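Workshop tips: trying out grippers on a small bench

Tips 1 to 7, collected after a winter of dropping things

Most of what follows was learned on a desktop arm bolted to an old kitchen worktop, with a drawer of grippers that all promised to pick up anything. They were being modest about the definition of "anything". If you are comparing two or three of them at home or in a school workshop, these should save you a few evenings and possibly a mug.

1. Weigh the gripper before you believe the arm

The payload on the box is for the bare arm. Our Hägglund two-finger is rated as a light gripper and comes to 200 g on the kitchen scales, cable included. The little arm it hangs from is good for 900 g on paper, and a fair bit less with the elbow stretched out. Do the sum first. An arm that sags at full reach will make a good gripper look drunk.

2. Rubber on the fingers, and change it

Bare plastic fingertips are fine for foam blocks and hopeless for a pen. Bicycle inner tube, cut into strips and stuck down with contact adhesive, beats most of the pads you can buy. It goes shiny after a while and stops holding. Wipe it with washing-up water and let it dry, and when that no longer helps, peel it off and start again. Old glue comes away with white spirit. Do this near a window.

3. Suction cups hate labels

The Stondus cup will lift a glazed tile all afternoon. Give it a cardboard box with a paper label half lifting at one corner and it hisses at you. Aim for the flattest bare patch, and wet the lip of the cup with a fingertip. Wenche Nygård swears by a smear of petroleum jelly. It works very well and gets on everything you own.

4. Keep one awkward thing and use it every time

Pick something long, thin and inclined to roll, and make every gripper try it. A marker pen is ideal. Lay it at an angle to the arm, never square on, or you are only testing whether the gripper can close. Note the angle with a strip of masking tape on the bench so the next gripper gets the same deal. Ebbe Tveit gave the Ivau three-finger a pen lying neatly sideways and the Hägglund one pointing at the corner of the room, then wrote two pages on why the Ivau was better. We have all read them.

5. Count your goes, and count them the same

Ten tries tell you very little. We settled on 23 per gripper, which was simply how many rows were left on the sheet of squared paper, and kept to it. Write down the misses as they happen. By teatime you will remember a much better gripper than the one you had.

A dropped pen that is still touching the fingers counts as dropped. Agree this beforehand, preferably before anyone has paid for a gripper.

6. Rehearse in the simulator, with clutter

Évan Gaillard builds each layout in Zostero before we set out the real bench, and it has spared us several broken fingertips. The mistake is to rehearse on a bare table. Put bulky things round the edges and leave the target in the middle, then try the approach from each side. A wide gripper that sails in over an open bench may well clip a tall cup or a bottle on the way out.
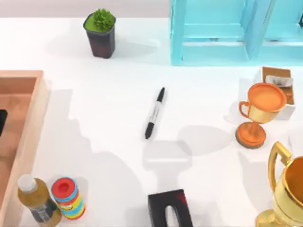

Marker in the middle, trophies down the right-hand side. Mind the handles.

Turn the shadows on as well if you are testing a camera. A pale table with soft grey patches across it is a fair trial for anything that finds objects by their edges, and it costs you nothing but a slower computer. Try the camera at two heights before you screw the bracket down. Nithin Kurup screwed his down first, and there are now a lot of holes in that shelf.

Don't trust the simulator on grip. Friction in there is a number you typed in yourself, usually a generous one. Use it for reach and for bumping into things, and leave the squeezing to the real bench.

7. Controllers: change one thing at a time

If you swap the gripper and the controller on the same evening, you have learned nothing about either. Leave the old controller in, run the full sheet, then swap. Label both ends of every cable with tape and a biro while you are down there. Grey cables all look alike, and they look even more alike from under a bench.

Keep the stop button on the side of your good hand, within reach when you are leaning in to see. Senyo Dankwa keeps his on a lanyard round his neck. He got some remarks for that, up to the Thursday when the Ivau took hold of his sleeve.

Spare inner tube, masking tape and the squared paper live in the second drawer down. Please put the scissors back.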